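Ticket 492
Deltell Service Desk > Automation > Plating cell > Rillelham
Status: Open (reopened by requester)
Priority: Normal (requester asked for High, changed by service desk)
Opened: 14 Nov 2021
Opened by: Dayana Cisneros, shift lead, plating
Assigned to: Orozco integration team
Software: Furetti cell controller and simulator

Summary
Plating cell stops on box-to-plate transfer. Passes in simulator. Does not pass on the floor.

Requester, first entry
I'm reopening this because it was closed with the note "cannot reproduce in simulation, suspect operator staging." I would like that note taken off the record or backed up with something.

What happens: the right arm goes in for the fruit at the box, slows down near the back rim, and stops with a reach fault. Sometimes it clears by itself. Mostly it doesn't, and whoever is at the station has to open the guard, move the fruit toward the middle of the box, close the guard, and acknowledge the fault on the screen. Then it takes the fruit and we go on until the next one. Target for the cell is 600 plates a shift. We have not made that in any shift since it went live in August. We made it by hand regularly with the same people, and they also got to talk to each other.

I was told at the training that the cell would "take the reaching out of the job." My crew now reach into the guard to fix the thing that was supposed to do the reaching. I don't mind new equipment. I mind being told the numbers are good by people looking at a different table from the one I'm standing at.

Orozco, reply
Thanks for the detail. We ran the transfer task in the Furetti simulator with the site layout loaded. The task is one round fruit, open cardboard box, blue-rimmed plate behind it, right arm does the pick. Over 3,070 simulated runs we logged no reach faults. One view from the set is below.

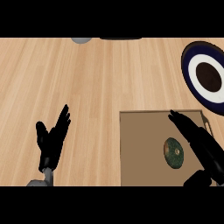 Simulator view, transfer task. Right hand over back rim of box, item on box floor, left hand open.

The item is well inside the box and the approach comes over the rim with the fingers closed. On the floor, please confirm that fruit is being placed inside the marked staging zone and that the box is pushed up against the locator. If either of those is off, the fault is expected behavior.

Requester, reply
Thank you for the view. I have gone over it with the crew at break and we have some questions.

One fruit. There is a single fruit in that box, with bare cardboard all the way around it. Ours come to us in a full box, packed side by side, and we were told the cell would work from a full box. That was on the slide. When did it become one at a time? If it has become one at a time, then a person has to take the fruit out of the full box and set it in the other box so the robot can take it out of that one, and I'd like somebody at Deltell to write that job down, because right now two of my people are doing it and it isn't on the staffing sheet.

The table. Yours is clean wood with a lot of open space between the hands. Ours has the sauce bottles, the label printer, a scale, and the wipes. They were there when your people came to measure.

The box. Yours is shallow and the sides look straight. Ours sag once they've been in the cooler. I've measured the back wall leaning in by the width of a thumb, which is the exact place the hand comes across. Nobody from Orozco has asked about that.

The locator. Yes, the box is against the locator. I checked it myself at the start of the shift and again after the third fault.

The left arm. Can anyone tell me what it's for? It stands there with its hand open. It does that on our table too. Ruling out the left arm as a cause would be easier if I knew what it was meant to be doing.

Service desk note
Priority set to Normal. Production is continuing with a manual workaround.

Requester, reply
The "manual workaround" is my crew. Please put their names in the equipment list if they are now part of the equipment.

Orozco, reply
Understood on the box condition. We don't have a sagging box in the simulator. The box in the model is rigid. We'll look at adding a wall angle.

On the single item: the site acceptance was signed for single-item transfer. Full-box picking is listed under phase two. We can't speak to what was on the slide.

On the left arm: it's parked during this task. The cell was specified with both arms for tray handling, also phase two. It shouldn't contribute to a reach fault on the right side.

Could you try the following and record the result of each?

1. Restart the controller with the guard closed and an empty box.
2. Run the transfer with a new box, not cooled.
3. Run it with a cooled box, wall pressed back by hand before the guard is closed.
4. Move the box slightly toward the operator and re-teach the corner.
5. Note whether the fault comes before or after the fingers close on the fruit.

Requester, results
Done over two shifts, between orders. It took one person off the station each time, so count that too.

Step 1. No change. Restart takes long enough that we plated by hand while waiting and were ahead when it came back.

Step 2. New dry box, no fault in the whole batch. I was surprised, and I'm writing it down because I said I'd be fair.

Step 3. Faults dropped but did not stop. The wall creeps back in. Also, pressing a cardboard wall back by hand before every box is a person's time, same as everything else on this ticket.

Step 4. Couldn't finish. The re-teach screen asks for a supervisor code that was never given to Rillelham.

Step 5. Always before the fingers close. Once it has hold of the fruit it doesn't fault. I'll give it that: the grip is good, and we haven't had a bruised one come back from it. The old complaint about people squeezing them for ripeness has gone away, too.

So to me it looks like the box wall. I'm a shift lead and I worked that out with a ruler. I'd like to know why the first answer was that my people were staging it wrong.

Orozco, reply
Agree that the box wall is the likely cause. The sensing treats the leaning wall as an obstacle and the planner runs out of room. The code for step 4 has been sent to the site contact.

For completeness, the second simulator view shows the part of the task you describe as working, with the item held clear of the table beside the plate. Please compare the hand position with what you see at the station once the fruit is picked. 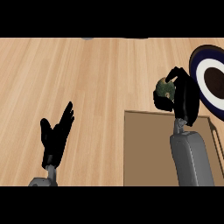 Deltell Service Desk · Ticket 492 · Page 2

Requester, reply
Compared. Ours holds it about the same way, fingers curled over the top and part of the hand underneath. The plate is in the same place, back and to the right past the box. No complaint there.

Something I'd ask you to look at while you have that view open. The hand is over the left side of the plate while it's holding the fruit. On our table that's where the person on the far side is looking, to see if the plate is chipped or has a smear on it. They used to check as they set the fruit down. Now they can't see that side until the arm has gone, and by then the next plate is coming. We've had dirty rims go out. It isn't a fault code, so it isn't in your 3,070 runs, and it isn't in the weekly report either — but the kitchen sends the plates back to us all the same.

I'd also like an answer from Deltell, since Orozco keeps telling me it isn't theirs:

Who decides that the cell is "performing"? The report that goes to the office counts a transfer as good if the hand let go over the plate. It doesn't count the guard openings. It doesn't count the two people feeding it. From the office this must look like a station that runs itself.

Are the hours coming back? Plating lost hours when the cell went live on the grounds that fewer hands were needed. I have the same number of hands in there. They're doing duller work, and they're being timed by a machine that stops and then logs the stop as theirs. The screen says "operator delay" from the moment the fault shows until somebody acknowledges it. Please change that wording or stop using it in reviews.

Service desk note
Questions on hours and reporting are outside the scope of this ticket. Forwarded to operations. Rim inspection logged as a change request.

Orozco, reply
Actions from our side:

Wall angle will be added to the box model and the transfer task rerun. We'll share the failures this time as well as the pass count.

Stiffer boxes are recommended in the meantime, or keep the boxes out of the cooler. Please confirm which the site prefers.

The "operator delay" label is a Furetti default. It can be renamed in settings. We can rename it to "cell stopped" if Deltell approves.

Requester, reply
Boxes out of the cooler, please. The stiff ones cost more and I know how that conversation goes.

The supervisor code arrived and works. I re-taught the corner and had fewer stops for the rest of the shift. Fewer, still some. We finished short of target.

Please rename the label. Please don't close this when the rerun passes. Close it when I say the station ran a shift with the guard shut.

Still waiting on operations about the hours.

Status: Open
Waiting on: Orozco (box model), Deltell operations (label approval, staffing sheet)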